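Thread Count Should Come Off the Label

Most of the arguments I have had about textile labeling end up on the same number. The number is thread count. It is printed larger than the fiber content and larger than the dimensions, and it is the only technical quantity most buyers of bedding ever compare. I think it should be removed from the front of the package and replaced with two other figures that mills already record.

I spent a long stretch of my working life in quality control for woven goods, first on greige cloth and later on finished sheeting. My view is a plain one. Thread count is a construction parameter. It tells a weaver how to set up a loom. Used as a quality grade, it gives wrong answers often enough that a buyer would do as well by feeling the cloth and ignoring the package.

The definition is simple. Count the warp yarns in one inch, count the filling yarns in one inch, add the two. A cloth with 100 ends and 98 picks has a count of 198. The measurement needs a magnifier and a steady hand, and two trained people working on the same swatch will usually agree to within a yarn or two. As a measurement there is nothing wrong with it.

The difficulty begins with plied yarn. A two-ply yarn is two single yarns twisted together, and it goes through the loom as one. Some sellers count it as one and some count it as two. Count the plies and the same cloth doubles its number without one additional yarn being woven. With enough plies, the number can be whatever the marketing department needs. The finished cloth is often heavy and stiff, and it traps heat, which buyers then describe as a defect in the cotton.

Even with an honest count, the figure says nothing about yarn size. Cotton yarn is sized by how much length goes into a pound, so a higher yarn number means a finer yarn. A plain weave made from 60s combed yarn and a plain weave made from a coarse carded yarn can be brought to similar counts within limits, and they will behave very differently in the wash. The finer one will have a smoother face and less weight. The coarse one will be crowded at the same count and will tend to crease hard. The label gives the buyer no means of telling them apart.

It also says nothing about fiber length. Short fibers work their way out of the yarn and form pills. Long fibers are held by twist over a greater distance and stay put. Staple length probably has more influence on how a sheet looks after a year than any other single property, and it appears on the label only as an adjective, if it appears at all.

Finishing is the third omission. Softness in the store is mostly chemical. A silicone softener will make a mediocre cloth feel expensive through the first several launderings, after which the hand returns to whatever the yarn can support. Resin finishes reduce wrinkling and also reduce tear strength, sometimes by a good deal. Mercerizing increases luster and dye uptake and is a real improvement. A buyer cannot tell from the count which of these has been done.
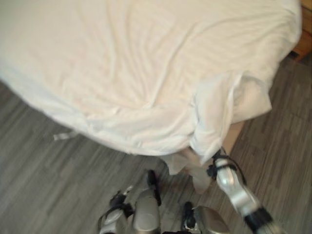
What should be printed in its place? I would ask for mass per unit area and dimensional change after laundering.

Mass per unit area, stated in grams per square meter or ounces per square yard, is cheap to test. Cut a known area with a die cutter, condition it, weigh it. There is no way to inflate it by redefining a yarn. It tells the buyer how heavy the sheet will be on the body and how long it will take to dry. Read together with the weave name, it gives a fair indication of yarn size as well. A percale at a low weight has to be made from fine yarn or be very open, and an open percale can be detected by holding it up to a window.

Dimensional change is the figure that causes the most trouble at home and gets the least space on the package. A fitted sheet that loses several percent in length will pull off the corners of a deep mattress. The buyer blames the elastic. In most of the returns I handled, the elastic was sound and the panel had shrunk, usually more in the warp than in the filling, because the warp is held under tension through weaving and most of finishing and relaxes the first time it meets hot water. Preshrinking corrects most of this. It also costs yardage, so there is always pressure to do less of it.

The usual objection is that consumers will not understand new numbers. I first heard it from a sales manager at Galier, a distributor that bought from us on contract, and I have heard it from others in almost the same words. I do not find it persuasive. People buy printer paper by weight. They buy carpet by face weight and paint by coverage. They learned thread count, which is a more obscure quantity than any of those, and they learned it from advertising.

A better objection came from Aušra Lūse, who ran the physical testing lab at Fodine while I was there. Her point was that any number promoted to the front of a label becomes a target. If weight is printed large, mills will add weight, and the least costly way to add it is starch or filler that leaves in the first wash. She was right about the incentive. The answer is procedural. Test the weight after laundering, under a named method, and print that value. The cloth is already being laundered for the shrinkage test, so the same specimens can serve for both, and the additional labor is one weighing.

We ran a trial on those lines. Husari and Mnguni, both of whom supplied hotels at that time, agreed to quote on washed weight and washed dimensions for one season, with no thread count anywhere in the bid sheet. We received 64 bids. The first thing the purchasing staff noticed was that the ranking by price no longer resembled the old one. Several high-count sateens that had previously been specified by habit dropped well down, and a few ordinary percales moved up. In April the lab reran the retained specimens and the laundered weights held to within 2 percent of what had been quoted, which was better than I had expected from suppliers that were new to the method.

Hotels are an easier case than households. They launder on a fixed schedule, discard on a fixed schedule, and employ someone who reads specifications. Retail buyers see the package for a minute or less. That is an argument for choosing the figures on the package with more care, and I do not see how it can be an argument for keeping one that misleads.

I would not ban thread count. A mill needs it, a converter needs it, and there are people who sew and like to know. It can go on the back in the small type with the country of origin and the care symbols, stated as yarns per inch in each direction and never as a sum. Writing it as 100 by 98 gives more information than the total, as it shows whether the cloth is balanced, and it makes ply counting harder to hide. Anyone with a linen tester could check it at the kitchen table.

The regulatory route is slow, and I do not expect a rule soon. Retailers with private labels could do it without one. They already hold the test reports. The washed weight and the shrinkage in both directions are usually on the first page, and copying them onto the insert would take one revision of the artwork.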